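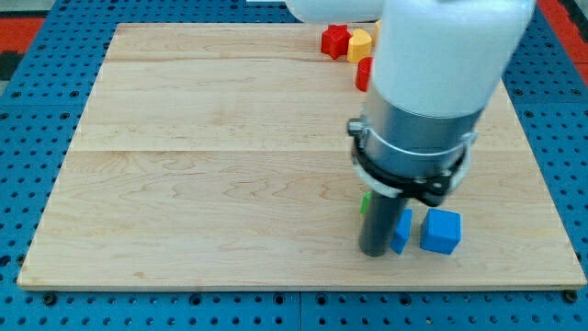

Please Stop Selling My Kid's Popcorn Tins

I love our school. I want that on the record before I start complaining, because I'm about to complain for a while.

Every November my daughter comes home with a glossy envelope, and inside is a catalog of things no one on my street wants. Popcorn tins. Wrapping paper. Last year there was a candle called Flolletti that smelled like a dentist's waiting room, and I bought 2 of them because I felt guilty (they're still in the hall closet, if you're interested). The envelope also has a prize chart. Sell 16 items and you get a rubber duck. Sell 53 and you get to ride in a limo to a pizza lunch, while the kids who sold nothing stay behind and do a worksheet.

I can't stand the limo. I know the kids who ride in it, and they're lovely, and they also have parents with big offices and a break room to leave the order form in. Mine has a grandmother, an uncle in another state, and me.

So when the parent group asked for opinions this spring, I sent a long email. Eun-ji Koo wrote back the same night and asked what I'd do instead, which was fair enough! My answer is boring. Ask us for money. Send one letter, say what it's for, and let people give what they can with no names on a wall.

I did the math on our family's order last year. We sold $253 worth of stuff, and the school's share was less than half. I would have happily written a check for the school's half and skipped the evening I spent driving tins across town in the rain with a sleepy second grader in the back seat.

People tell me the selling teaches kids about business. Maybe for some of them. Mine learned that I'm embarrassed to knock on doors. Yi-an Cheon, whose boys are older than my girl, says the kids would miss the excitement, and I do get that. The kickoff assembly is loud and silly and they come home buzzing. Okay, so have a loud assembly anyway! Have a fun run, or a movie night on the field with bad nachos. I'd work the nacho table, and I'd bring my own apron.

I'd keep the auction too, mostly. Grown-ups bidding against other grown-ups for a parking spot is fine by me.

The vote on next year's fundraiser closes 1st June, and the form is in the last newsletter, way down under the lost and found list. I've already sent mine in. If the tins win again, I'll sell them, but I'm not buying another candle.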